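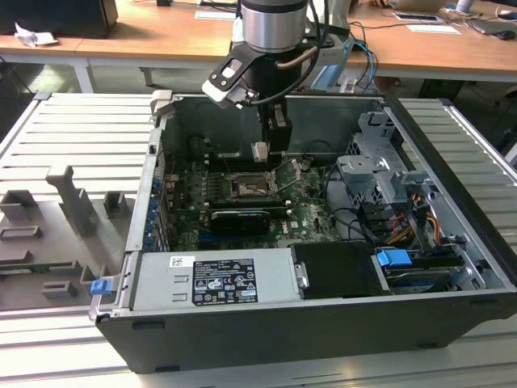 Threads > Local government > Dotlow

So when does the Dotlow council vote on the drainage money? Friday at 7 pm, upstairs at the municipal building, and you can sign up to speak until the meeting starts.

I went to the work session last night so I'm going to dump my notes while I can still read my handwriting. Long one, sorry!

Main item was storm drains on the east side. Public works wants to redo the line under Ruangrit Street first, then the two blocks behind the school. 281 households are on that line (mine included, so yes, I have feelings about this).

Jaruwan Inthanon runs public works now and she did most of the talking. She said crews cleared 22 inlets in January and the older pipe is just too narrow for what we ask of it. She had a map. I would like the map posted online, please.

Council member Souad Alaoui asked why Ruangrit goes first when the underpass floods every spring. Good question! The answer was that the underpass drains into Ruangrit, so you start downstream and work back up. Fine, that made sense to me.

Money part - the bid from Celtance came in lower than the other one, but it doesn't include repaving. Alaoui wanted that number in writing before the vote. Inthanon said she'd have it in the packet.

Also there's a petition with over 500 names asking for the sidewalk to be fixed while the street is open. It got about two minutes of discussion and then they moved on to parking permits, which took forever.

Parking: 702 permits out right now, fee stays the same this year, and you can finally renew by mail again. Guest passes are still one per household. My sister is not going to be happy.

If you're on the east side and you get water in the basement, email the clerk before the vote with your street and the dates it happened. Photos are fine too.

I'll be there Friday - probably near the back, with a granola bar. Will post the vote when I have it.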